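Notes on Keeping a Household Inventory

December 24, 2018

The end of the year is the customary time for an inventory of the household, and I have completed ours in each of the past 6 years. Readers of this blog have asked how the record is kept. The method was first recommended to me by Pushpa Kaushik, a former colleague in the records office at Nigam, and it has changed very little.

Each room is assigned one sheet. The sheet lists the item, the year of purchase where known, and the condition. Receipts are kept in a separate envelope and are not attached to the sheet. Clothing is entered by type, and individual garments are listed only if they were costly or are on loan to a relative.
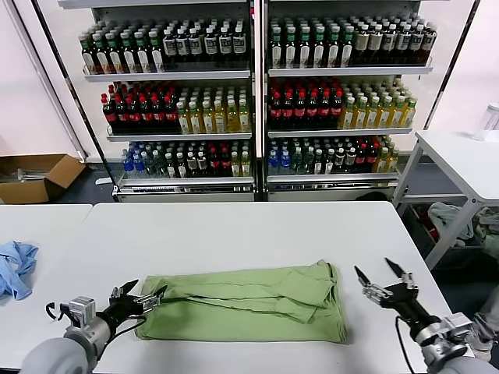
Home and Records

The present inventory contains 106 entries. That is fewer than last year, chiefly on account of the move from the Ullum apartment, which had a storage room in the basement. Several boxes were given away at that time. Two of them should not have been, and I have written to Maarten Geerts to ask whether the winter curtains are still in his possession.

It is advisable to work with the sheet from the previous year at hand. Entries that cannot be found are marked with a small circle and are not struck out until the following March. On past occasions this has saved a good deal of rewriting. The bread knife was circled for two years in succession before it was located in the picnic basket.

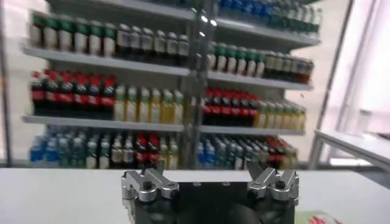

The kitchen remains the most difficult room to record. Small goods are used up and replaced between one review and the next, and for this reason pantry items are left out entirely. Appliances are listed with their serial numbers. Archana Dubey has suggested that warranty dates be added, and a column has been ruled for that purpose on the new sheets.

The completed sheets are placed in a folder in the hall cabinet, and a copy is sent to my sister. The linen closet is still outstanding and will be entered before the new year.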